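Planeo Block Set and Table Top, reviewed after one term in a student manipulation club

Rating: 3.5 out of 5
Posted 30th October

Scope

The review covers the Planeo block set (mixed colors, club edition) and the matching white table top sold with it. Both have been in use since March by our student manipulation club, in the project we call Millia. The project goal is simple to state: two arms share one work surface, and one of them stacks while the other keeps out of the way or hands over. Second-year students write the controllers. First-year students run the trials and keep the log.

We paid 134 for the blocks and 194 for the table top, shipping included. Both came from Skullier, the reseller our department already has an account with. Delivery was in two parcels, the table top first.

The blocks

Edges are clean enough for the hands to find and blunt enough to leave fingertip covers intact. The faces are flat. Weight is consistent across the set, as far as the club's kitchen scale can tell. We had one reject, a blue block with a raised corner, and Skullier replaced it without asking for a photo.

Colors are well separated. Red, green and yellow were segmented correctly under our ceiling lights with the default thresholds. Black is harder. Against the white top it is trivial, but once a black finger comes near it the two merge, and every group this term had to solve that on its own. One group masked the hand using joint positions. Another moved black blocks to the bottom layer, so that they are placed before anything has to be found on top of them. The second approach is cruder and has worked better.

Stability of a stack depends on alignment more than on the blocks. A yellow block set down at an angle to the red one below it will usually stay. A third layer on top of that will usually not.

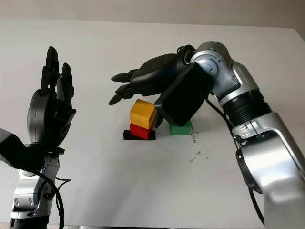

Zarmeena Khattak disagrees with me on the black blocks and asked that it be recorded. In her view the set should be bought without them for a first course, and the masking problem saved for students who already have a working grasp. She would also score the set a half point lower, because the single-color refill packs are sold only in quantities larger than a club can use.

The second point is fair. The smallest refill is a pack of 125, and we would need perhaps a tenth of that in a year. On the first I have not changed my mind. Students who meet the problem early write better perception code afterward, and the black blocks can be left in the box for the opening sessions.

The table top

The surface is white, smooth and slightly too reflective at low angles. Overhead cameras are unaffected. Cameras mounted low see a bright band that moves with the viewpoint, and auto exposure reacts to it. Fix the exposure by hand and the problem goes away.

Marks are the main complaint. Pen comes off with alcohol if it is wiped the same day and leaves a shadow if it is not. Scuffs from fingertips do not come off at all. The supplier's sheet recommends a melamine sponge. We tried one on a corner and it dulled the finish, so we stopped.

Stiffness is good. With both arms moving at club speed limits the top does not shift on its frame. We did replace the supplied clamps, which loosened after 300 logged trials, with bolts through the frame.

Friction is the property I would most like to see specified. Blocks slide more easily on this top than on the rubber mat we used before. That makes pushing tasks pleasant and makes grasping from the side less so: if one finger touches down before the other, the block moves away from it. Siiri Raudsepp wrote a short routine that closes the lower finger first at reduced speed and waits for contact before the upper one follows. It is now the default in our repository. Groups that skip it spend a lot of time chasing cubes across the table.

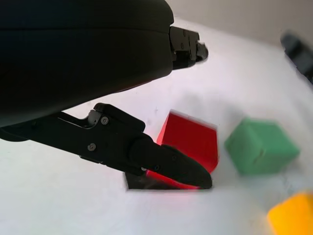 Task cards and software

The set ships with a booklet of task cards and access to Oh, a small scoring program. The cards are decent. They start with single pick and place, go on to two-block stacks, and end with sorting by color using both arms. The wording is plain and the tolerances are stated in millimeters. Card order could be better: handover appears before any card that asks students to plan around a second arm, and we swapped those two.

Oh reads a camera stream and awards points for final block positions. It does this correctly. It has no concept of a collision, so a run in which the hands touch scores the same as a clean one. We deduct by hand. Export is CSV only, and column names changed between versions — check your scripts after updating.

Buying advice

For a club that already has arms and hands, the blocks are worth the price. Buy the mixed set and ignore the refills. The table top is harder to recommend at 194 when a painted board would serve most first-year work, but if you run two arms at once the stiffness matters, and ours is staying in place for next term. Order the bolts with it. The frame takes M8.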